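The Long Table at Fulometti
How a small company teaches its machines by tidying, packing and throwing away

15 September 2024

Most people who visit Fulometti expect a laboratory. What they get is a list of homes, and a schedule of who goes to which one. The company makes a learning system called Kekow, and Kekow learns to handle household objects from one thing only: examples made by human hands.

I spent several days with the collection teams, and I must say that the work is slower than I had imagined. A collector holds a gripper in the hand and does a simple job with it, such as moving a packet from one side of a table to the other. The camera on the tool records what the fingers meet. Later the recording is checked, cut and given a short written label. One such piece is called an episode.

In April the teams had 2000 episodes. When I came, the number on the office wall was 3969, but a second number was written under it, and it was smaller: 2945. The second one is the number of episodes that passed the check. The rest were put aside. Sometimes the collector moved too fast. Sometimes the label said "bag" and the object was a box.

I asked why they do not build one clean room and repeat the same job there. They did this in the beginning, at a rented hall in Jaller. The system became very good at the table in Jaller and quite helpless at any other table. After that the company closed the hall and began to work in places where people live.

The hardest material for Kekow is trash, and packaging above all. A cup has one shape. An empty wrapper has a new shape each time it is touched, and clear plastic shows whatever lies under it. A bottle can hide behind a bag. Writing can be upside down, or in Chinese, or folded so that only half of it can be read. For a person this is an ordinary table after a meal. For the system it is a very long lesson.

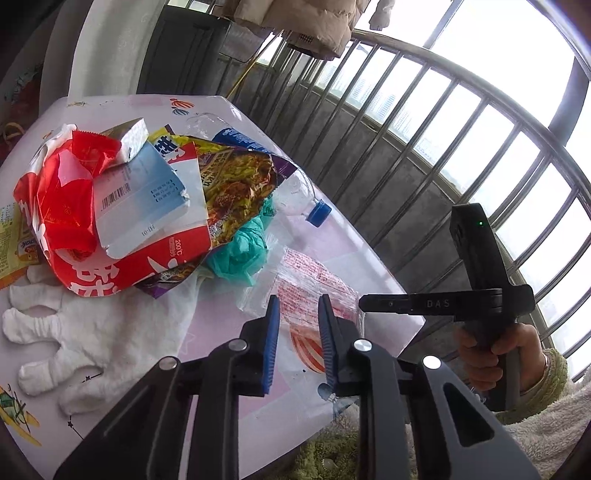 The collectors have a rule which they call the rule of 5. No job may be recorded more than 5 times before the objects are mixed again. It makes the day longer, and some of the collectors told me they dislike it, but the episodes which follow this rule pass the check more often.

Karppinen, a company that sorts waste, has asked to test Kekow on its own line. Fulometti has not yet agreed. The people in the office feel that a home and a sorting line are too different, and that the new episodes would have to be collected at the line, by hand, from the first one. They are now looking for more homes, preferably with narrow tables and bad light. The next team goes out in the morning with two grippers and a bag of spare batteries.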